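Comprar despacio también es comprar

Por Javiera Arancibia

Imprimir | Enviar por correo

Cada diciembre, cuando toca armar el presupuesto, alguien pone sobre la mesa el catálogo más grueso y la conversación se nos va en brazos, alcances y velocidades. A mí esas reuniones me gustan mucho, lo confieso, pero salgo siempre con la misma inquietud: hablamos de la máquina y muy poco del trabajo que queremos darle.
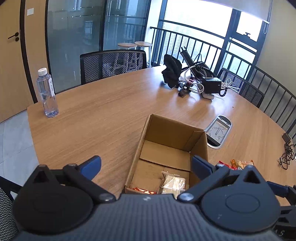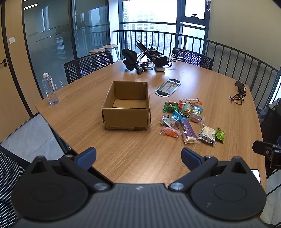
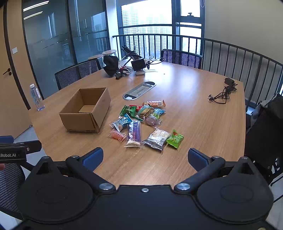 Una caja de cartón, snacks envasados y una pinza de mano.

En Drernport me tocó defender la compra de 2 pinzas antes de pensar en una línea completa, y recuerdo bien la cara de Benjamín Echeverría, que ya tenía lista la cotización de Stonell (una cotización preciosa, por lo demás, con su carpeta y todo). Hema Amin le preguntó con mucha dulzura cuántas horas de aprendizaje venían incluidas. Ninguna, claro. Las horas las pone una, con su gente y su paciencia – y cuestan.

Por eso insisto, aunque me digan majadera, en que el presupuesto lleve un renglón aparte para lo pequeño: almohadillas de repuesto, cables, envases de todo tipo para practicar, una mesa que se pueda ocupar la tarde entera. Nosotros pedimos 400 horas y nos dieron menos, y aun así aprendimos que un sobre blando pide otra cosa que una barra rígida, algo que ningún folleto nos había contado.

Si el próximo año hay dinero para el brazo grande, bienvenido sea, ¡cómo no! Pero que lo elijan quienes ya pasaron semanas abriendo y cerrando los dedos de una pinza – y que Benjamín guarde su carpeta, que seguro la vamos a necesitar.

Imprimir | Enviar por correo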